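Perguntas frequentes: demonstrações por teleoperação em quartos de hóspedes

Esta página destina-se a operadores, revisores e equipas de integração que trabalham com o programa Brikance. Responde às dúvidas recebidas com mais frequência sobre a gravação de demonstrações de arrumação, a sua segmentação e os critérios de aceitação. As questões sobre contratos e horários são tratadas pelo coordenador de cada local.

Gravação

O que conta como uma demonstração?

Uma demonstração é o registo contínuo de uma tarefa executada pelo robô sob comando humano, desde a posição inicial até ao regresso dos dois braços à posição de repouso. Inclui as imagens das câmaras, as posições das articulações, a abertura das garras e os comandos enviados pelo operador. Se faltar um destes canais, o registo é guardado para diagnóstico, mas não entra no conjunto de treino.

Qual é a diferença entre ensino manual e teleoperação?

No ensino manual, o operador segura o braço e condu-lo diretamente ao longo do movimento, com os motores em modo de compensação da gravidade. Na teleoperação, o operador move um par de comandos e o robô reproduz o movimento. O ensino manual é mais simples para tarefas curtas de um só braço. Para a recolha de lixo usamos apenas teleoperação: as mãos do operador não podem aparecer junto dos objetos, e a postura do robô tem de ser a mesma que terá em execução autónoma.

Em que consiste a tarefa «recolher lixo do chão»?

O robô retira objetos descartados do chão do quarto e larga-os no caixote. Cada objeto constitui um ciclo com cinco fases anotáveis: aproximação, preensão, transporte, posicionamento sobre a abertura e largada. O braço direito executa o ciclo. O braço esquerdo permanece junto ao rebordo do caixote, pronto para o estabilizar se este se deslocar. Uma garrafa de plástico com tampa deve chegar à abertura com o eixo maior inclinado, para reduzir o risco de ficar atravessada sobre o saco.

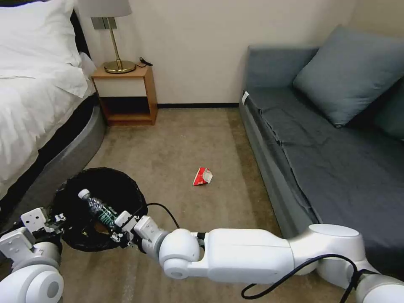
A ordem de recolha é livre, mas tem de ser mantida dentro da mesma sessão. O operador que começa pelas garrafas continua a começar pelas garrafas até mudar de sessão. A variação entre operadores é útil; a variação arbitrária dentro de uma sessão torna mais difícil prever o objeto seguinte e degrada o treino.

Posso recolher dois objetos de uma só vez?

Não. Um ciclo corresponde a um objeto. Se dois objetos ficarem presos na garra por acidente, termine o movimento, largue ambos no caixote e assinale o ciclo com o código de preensão múltipla. O revisor decide se o segmento é aproveitado.

Porque é que os braços devem partir sempre da mesma posição?

O modelo recebe a postura inicial como parte da observação. Uma dispersão pequena é aceitável e até desejável. Uma postura com o cotovelo direito demasiado baixo, contudo, obriga a um desvio em volta do caixote que não queremos ensinar. O programa de gravação bloqueia o arranque quando alguma articulação está fora da tolerância e indica qual delas deve ser corrigida.

A que distância do chão devo fechar a garra?

Depende do objeto. Em embalagens amarrotadas, as pontas dos dedos devem ficar o mais perto possível da alcatifa sem a pressionar. Em garrafas deitadas, feche a garra à altura do diâmetro maior. O contacto firme com o chão faz subir a corrente nos motores do punho e pode acionar a paragem de proteção. Se isso acontecer, não retome o ciclo: descarte-o e repita desde a posição inicial.

E se a preensão falhar?

Uma segunda tentativa é permitida e deve ser gravada sem interrupção. Os ciclos com recuperação são valiosos, desde que a recuperação seja deliberada: abrir, subir, realinhar, descer. Ao fim de 2 tentativas sem sucesso, interrompa o ciclo e marque-o como falhado. Não empurre o objeto pelo chão até uma posição mais cómoda.

Com que velocidade devo mover os comandos?

Com velocidade constante no transporte e reduzida nos últimos centímetros antes da preensão e da largada. Evite pausas no ar. Uma pausa longa ensina o modelo a ficar parado, e este comportamento é difícil de corrigir depois do treino. Se precisar de pensar, faça-o antes de iniciar o ciclo.

Preparação do quarto

Que objetos podem ser usados?

Apenas os da lista do local: garrafas vazias com tampa, embalagens de alimentos, caixas pequenas e papel. Não se usam vidro, latas abertas, objetos cortantes nem recipientes com líquido. As embalagens devem ser colocadas no chão com orientações variadas, algumas fechadas e outras amarrotadas. O mesmo objeto pode voltar a ser usado enquanto mantiver a forma geral.

Onde se coloca o caixote?

Ao alcance dos dois braços, à esquerda do eixo do robô, com a abertura inteiramente visível na câmara da cabeça. O saco tem de estar dobrado sobre o rebordo a toda a volta. Não é necessário esvaziar o caixote entre ciclos; o conteúdo no fundo faz parte da variação pretendida. Esvazie-o quando o nível dos objetos puder interferir com a garra no momento da largada. 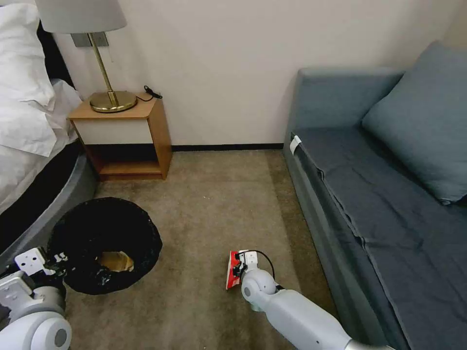 Fase de preensão: objeto vermelho e branco seguro pela garra direita, ligeiramente acima da alcatifa.

É preciso arrumar a mobília?

Não se deve mover a cama, o sofá nem a mesa de cabeceira durante uma sessão. Entre sessões, o sofá pode ser afastado ou aproximado dentro dos limites da ficha do local. As roupas de cama não precisam de ficar esticadas, mas não podem tapar a zona de recolha.

Como se controla a iluminação?

A regulação do início da sessão mantém-se até ao fim. Em quartos com luz natural, a gravação é suspensa quando a exposição automática da câmara começa a oscilar. Nos locais de Brukwood, o problema surge sobretudo em junho, ao fim da tarde, e as sessões estão por isso concentradas na manhã.

Anotação e revisão

Quem faz a segmentação dos ciclos?

O operador marca o início e o fim de cada ciclo com o pedal. As fronteiras internas são propostas pelo software Sitompul a partir da abertura da garra e da altura do punho, e confirmadas por um revisor. Os desvios mais comuns ocorrem entre o transporte e o posicionamento, porque nenhum sinal muda de forma abrupta nesse ponto. A regra em vigor é fixar a fronteira no instante em que a garra cruza a vertical do rebordo.

Que texto acompanha cada ciclo?

Uma instrução curta, no imperativo, que nomeia o objeto e o destino. «Põe a garrafa no caixote» é válida. «Arruma isso» não é válida. A cor só se indica quando é necessária para distinguir dois objetos presentes no chão. Não se descreve o movimento do braço na instrução.

Quantos ciclos são necessários para treinar uma tarefa?

Para a recolha de lixo, a primeira versão do modelo foi treinada com 500 ciclos aceites, todos recolhidos em quartos do mesmo tipo. O número não é diretamente transferível para outras tarefas. Dobrar uma toalha ou abrir uma gaveta tem uma distribuição de erros diferente e exige uma avaliação própria.

Porque foi rejeitado um ciclo que terminou com o objeto no caixote?

O resultado final é só um dos critérios. Os motivos de rejeição mais frequentes em ciclos concluídos são os seguintes:

Colisão do braço esquerdo com o caixote durante a largada.
Cabo do punho direito preso no rebordo ou tenso durante o transporte.
Objeto fora do campo da câmara na fase de preensão.
Pausa superior ao limite configurado.
Perda de sincronização entre a imagem e as articulações.

O código de rejeição aparece na ficha do ciclo. O operador pode contestá-lo no prazo de 24 horas, indicando o segmento e o motivo. Depois desse prazo, os ficheiros rejeitados passam para o arquivo de diagnóstico e deixam de poder ser reclassificados.

Quem decide as contestações?

Seidu Nutsugah, responsável pela revisão de dados. Contestações sobre perda de sincronização são encaminhadas para a equipa técnica de Jotthorpe, que tem acesso aos registos dos relógios internos.

Segurança e equipamento

Pode haver pessoas dentro do quarto durante a gravação?

O operador pode estar no quarto, fora do alcance dos braços e do campo das câmaras. Qualquer outra pessoa deve sair antes do arranque. Para repor objetos no chão, coloque o robô em pausa e espere pela confirmação no painel. A pausa por libertação do pedal não é suficiente.

O que devo verificar nos cabos?

Os cabos do punho formam um laço que acompanha a rotação da garra. Antes de cada sessão, rode o punho até aos dois limites e confirme que o laço não prende nas placas nem fica esticado. Verifique também o cabo que corre ao longo da parte inferior do braço direito. Um conector com folga provoca falhas breves no canal da garra, visíveis no gráfico como degraus isolados.

Quando é preciso recalibrar?

Depois de uma paragem de proteção, de uma substituição de dedos ou de qualquer deslocação da câmara da cabeça. A calibração de rotina faz-se no início do turno. Se a garra fechar sistematicamente ao lado do objeto, interrompa a recolha e recalibre antes de gravar novos ciclos; compensar o erro com os comandos introduz no conjunto um desvio que o revisor pode não detetar.

O robô já executa a tarefa sem operador?

Executa-a em ensaios supervisionados, com uma pessoa junto ao botão de paragem. As intervenções do operador durante esses ensaios são gravadas num canal separado e identificadas como correções. Não devem ser misturadas com demonstrações completas, mesmo quando o ciclo corrigido termina bem. O procedimento de correção tem um manual próprio, disponível na área reservada aos operadores.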